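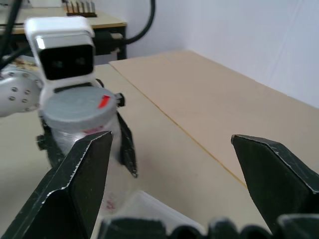 Section 4 covers the storage of small parts supplied with the Clarik label printer. Sort the parts before first use and keep each type in its own container. A transparent plastic tray set on a light tabletop is suitable for this work, and spare trays may be ordered under part number 2774.

**4.1 Loading the label roll**

1. Switch off the printer and open the top cover.
2. Place the roll on the spindle with the labels facing up.
3. Pull 4 inches of backing paper past the cutter – do not touch the print head.
4. Close the cover until both latches click.
5. Switch on the printer and press FEED once.

**Note:** A full roll holds 100 labels. Replace the roll when the red stripe appears on the backing paper.

**Caution:** The cutter blade is sharp. Keep fingers clear when the cover is open.

If error 13 is displayed, remove the roll and repeat steps 1 to 5. Cleaning of the print head is described in Section 5.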